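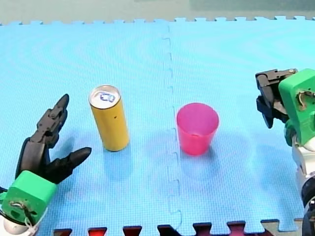 *Start pose, can-and-cup task. Left hand near the can, right gripper beside the cup.*

## September, notebook page 16 – teaching "can and cup" by remote control

Started 8:40. Ülle Kairys on the leader arms, me on the recording computer. Zane Ramanauskas came after lunch and took over the leader arms for the second block.

The task is the one we agreed last time. The left arm grasps the can, lifts it, and holds it over the cup. The right arm holds the cup and tilts it a little toward the can. Then both objects go back to the mat, each on its own tile. No liquid in this version. We want only the coordination of the two arms first, and the pouring motion will come later if Palum still wants it in their list.

### Setup

Controller is the Ronum box, with the new firmware. Leader arms are the old Toom pair. I calibrated all joints before the first episode and again after lunch. The right wrist had drifted a little between these two calibrations, the left one was good.

The foam mat stays. Last month we worked on the bare table and every time the operator came down too low the fingers hit a hard surface and the motor went to protection. With foam the operator can make a small mistake in height and continue. The seam between the two tiles is also a useful line for putting the objects back: can on the left tile, cup on the right tile. I asked for the cup to be a bit lower on the mat than the can, so the right arm does not need to reach across the left one.

One problem with foam is that a tall thin object does not like it. If the can is touched near the top, it tips very easily. Ülle wants a thin hard board under the mat. I want to try first with slower approach.

### First block (Ülle)

The first episodes were not good and I deleted them. The left hand was closing before the lower finger was really behind the can, so the can was pushed away and not grasped. In the leader arm you feel nothing of this, the handle closes the same way with an object or without it. Ülle started to look only at the fingers and not at the screen, and after this it went much better.

Things she noticed, in her words as much as I could write them down:

- The approach must come from the side, with the lower finger parallel to the mat. If the wrist is rotated even a little, the finger tip touches first and turns the can.
- It helps to stop before closing. She makes a short pause, then closes slowly.
- The right gripper is easier to control than the left hand, but its jaws come down at an angle, and the rim of the cup gets pressed if you take it too high. Take it in the lower half.
- Moving both arms at the same time is tiring. She prefers to bring the left one in first, leave it there, and then move the right.

The last point is a question for the training. If all the demonstrations are "left first, then right", the policy will learn this order also. I don't think it is bad for this task, but we should decide it and write it in the task sheet. Otherwise Zane does it one way and Ülle another way, and we have two styles mixed in one set.

We kept 11 episodes from this block.

### Second block (Zane)

Zane has a faster hand. His episodes are shorter and look nicer in the replay, but in several of them the can swings in the grasp while it is lifted. I kept them but put the tag "swing" so we can leave them out later.

He was also starting the recording when the arms were already moving. I asked him to wait in the start pose for two seconds, with both grippers open and away from the objects. Korus (the replay tool) cuts the beginning of an episode by itself when there is no motion, so the waiting costs us nothing. I checked this setting, the threshold is 800 ms.

Around three o'clock the left side stopped following the leader. The cause was the connector at the wrist, the thin cable there comes out in a loop and it pulls when the hand turns outward. Pushed it back in, continued. This needs a proper clip, I will look in the drawer for the small ones. Please do not use tape, the glue is going inside the housing.

### Replay check

Replayed three kept episodes on the arms with the objects in the marked positions. Two went through to the end. In the third one the left hand closed short of the can – I think I put the can too far toward the seam, so I don't blame the recording. We need better marks. A pen does not stay well on this foam, maybe small stickers.

Disk: the limit for one session is 3000 files and we are far from it.

### To do

- Decide arm order, write it in the task sheet (Ülle + me)
- Clip for left wrist cable
- Stickers for object positions, left and right tile
- Ask Palum if the cup can start in different places or always the same
- Recalibrate right wrist, compare with the numbers from this morning
- Zane to repeat his block slower, same start pose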